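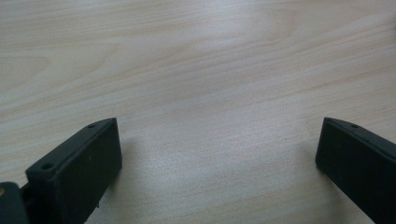 The two fingers of the Menon gripper, open over a tabletop at the Wirnach student robotics program.

MEDIA RELEASE
For immediate use
29th August

Wirnach students publish gripper results, including the bad ones

The Wirnach student robotics program has released the full log from its Menon gripper project, and it is asking schools to read it before they spend money on something similar.

Student robotics has a publicity problem. Most announcements in this field describe a machine that is about to change farming, aged care or the family kitchen. Menon picks things up off a table. Sometimes it drops them. The program believes the difference between those two outcomes deserves more attention than it usually gets, and has written this release accordingly.

Over one term, a team of 4 senior students made 282 recorded attempts at lifting small household items with a hand-held, two-fingered gripper. Of those, 107 met the team's own standard: the item left the table, stayed up while the student moved it to a marked spot, and was set down without tipping. The rest did not. The team has not grouped near misses with successes, a practice it noticed in several club reports it read while planning the work.

The students also want it understood that a person was holding the tool the whole time. Menon does not decide anything. The recordings are meant to be used later to train software, and whether that software will be any good is an open question. The original plan called for 1,000 attempts by the end of May. That target was set before anyone had tried to pick up a teaspoon, and it was dropped in the third week.

What the log does show is fairly modest. Soft items were easier than hard ones. Flat items were miserable. Changing the person holding the gripper made more difference than either of the two changes made to the finger design, a finding the design group took some time to accept.

The program will take Menon to the Stutska Schools Challenge in the manipulation category. It does not expect to place. Judging at Stutska has traditionally favoured a polished three-minute demonstration, and the students have asked organisers to consider scoring repeat attempts as well – so far without an answer.

Claims that projects like this one prepare students for the "jobs of the future" do not appear in the program's material. Staff have no evidence for them. Students did learn to keep a logbook, to label their files and to argue about what counts as a result.

The complete log, finger drawings and parts list are available free of charge to schools and clubs through Nuven, the program's shared project library. Corrections are welcome and will be published with the log.

Media enquiries: Wirnach student robotics program, care of the program office.

ENDS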